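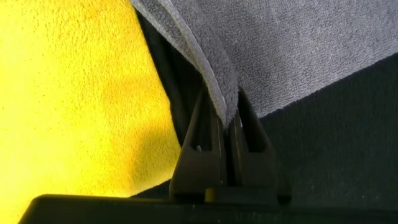 Section 4: Collecting and reporting dead waterbirds

4.1 Before you go out

Read this section together with Section 3 (Site access at Liltstead and Clidside). It applies to anyone on the collection rota who has signed the handling sheet. If you have not signed it, you may report dead birds but you must not pick them up.

1. Check the duty phone for messages. If the duty officer has closed a site, do not enter it, even to look.
2. Take a collection kit from the shelf by the back door. Each kit should hold disposable gloves, a face mask, eye protection, heavy bags, cable ties, tags, a pencil and a long-handled grabber.
3. Put on waterproof boots or waders. Walking boots cannot be disinfected properly and are not allowed on the shoreline.
4. Write your name and start time on the board.

Note: Ballpoint ink runs on wet tags. Use the pencil.

4.2 At the shoreline

1. Start at the upwind end of the beat and walk with the water on your left.
2. Before touching anything, fill in the top half of the record form: beat number, species if known, and whether the bird is on land, on the water's edge or floating.
3. If you find a single bird and there is an obvious cause, such as fishing line or a collision with the power cable at Clidside, write the cause in box 6 and carry on.
4. If you find 15 or more dead birds on one beat, stop. Go back the way you came and ring the duty officer. Do not collect any of them until you are told to.
5. Leave sick or weak birds where they are. Note the position and what the bird is doing (head tremor, swimming in circles, unable to lift its wings) and report it straight away.

Caution: Do not wade above the knee. Do not go onto the mud below the marker posts at any state of the tide.

4.3 Bagging and tagging

1. Put on two pairs of gloves, then the mask and eye protection.
2. Lift the bird with the grabber. Hold it away from your body and keep it upwind of nothing and nobody, which in practice means turning your own back to the wind only when no one is standing in front of you.
3. Lower the bird into the first bag, press the air out gently and close it with a cable tie.
4. Place that bag inside a second one with the tag between the two, written side facing out. Close the second bag.
5. Tags are numbered. The Liltstead series starts at 258 and the Clidside series at 2567. Use them in order and write the number in box 9.
6. If a tag is spoiled, strike it through and hand it in with the form.

Caution: Never put more than one bird in a bag, including chicks.
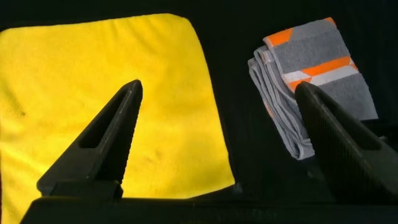 Page 15

4.4 Storage and handover

1. Take the bags to the cold store by the outside path. Do not carry them through the office.
2. Place them in the grey crate marked IN. The freezer is only for birds the laboratory has already turned down.
3. Enter each tag number in the store book and sign against it.
4. Birds for testing are collected by the Kneževič van. The driver will sign the bottom copy. Keep the top copy.

Note: Between the start of December and the end of the winter count the van calls every morning. At other times, ask Nadhirah Yeoh to book a collection.

4.5 Cleaning

1. Scrub boots and grabber with a brush and plain water until no mud is left.
2. Stand boots in the disinfectant tray for the time printed on the container. Change the tray if it looks cloudy.
3. Take off the outer gloves, then eye protection, mask and inner gloves. Put everything disposable in the yellow-lidded bin.
4. Wash your hands and forearms with soap.
5. Do not visit a poultry yard, aviary or other wetland on the same day.

If you feel unwell after handling birds, see a doctor and say what you have been handling.

4.6 Contacts

Duty officer: Marin Janevski, extension 385
Records and forms: Gilang Purba, Vustville office
Section last revised 27 June 2018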